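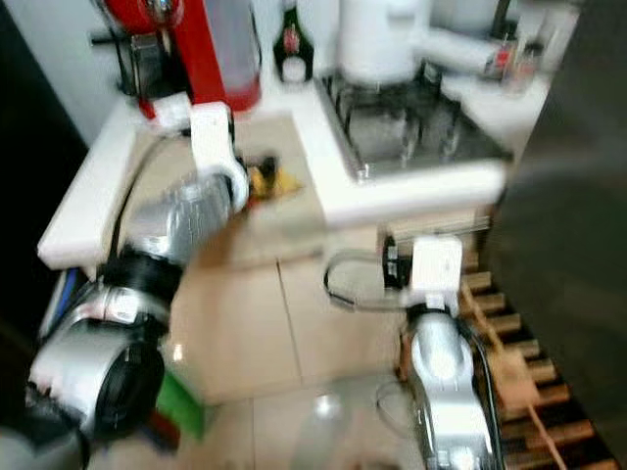
Nundeck: kitchen episodes with two arms

Hi, and thanks for stopping by! Nundeck is the set of kitchen recordings I put together while testing one fairly simple idea: does a policy get better at reaching into cramped places if it sees both the head view and the wrist view, but is allowed to ignore one of them for a while? I call the training trick view dropping. You blank out one camera stream for a random stretch of each episode and make the policy cope.

What's in it

There are 800 episodes, all recorded by teleoperation in the Andness kitchen. Most are counter and fridge tasks - put this away, fetch that, move the carton over a bit. Each episode folder has the head video, the wrist videos, joint positions, gripper opening and a one-line task text that I typed myself (so expect typos, and please send me the ones you find).

257 of the episodes involve the fridge. Those are the ones I care about most, and they're the ones that gave me the most trouble. The head view loses track of the fingers once they're behind a shelf or a door, and the wrist view takes over from there.

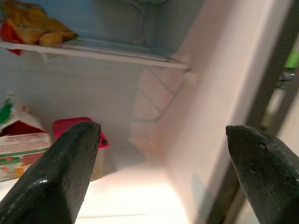

Wrist view inside the fridge, fingers open below the shelf.

What I found

I held out 70 fridge episodes' worth of start positions and ran each one once per policy. The plain two-camera policy finished 38 of them. I was hoping view dropping would blow past that, and on the counter tasks it did help a bit, but in the fridge the gain was small enough that I wouldn't bet lunch on it. What did change was how it failed: far fewer long stalls with the hand parked in front of the shelf, and more quick misses that it could try again. I like that trade, you may not!

Things to know before you train on it

The head video has motion blur whenever the head turns fast. I left those parts in. If you want them out, filter on head joint speed.

Finger tips show wear in the wrist videos, so a finger mask made from clean CAD renders will fit badly.

Groceries move around between episodes and there are no object labels at all.

Lighting inside the fridge is much cooler than on the counter. I did no color correction, and my Vuvevholm loader doesn't either, so do it yourself if your encoder is picky.

Getting started

Unpack everything into one folder, point the Vuvevholm loader at it, and run the check script first. It complains loudly about missing wrist streams. Then start with the counter split, it trains a lot faster.

Last change to this file: August 18, 2018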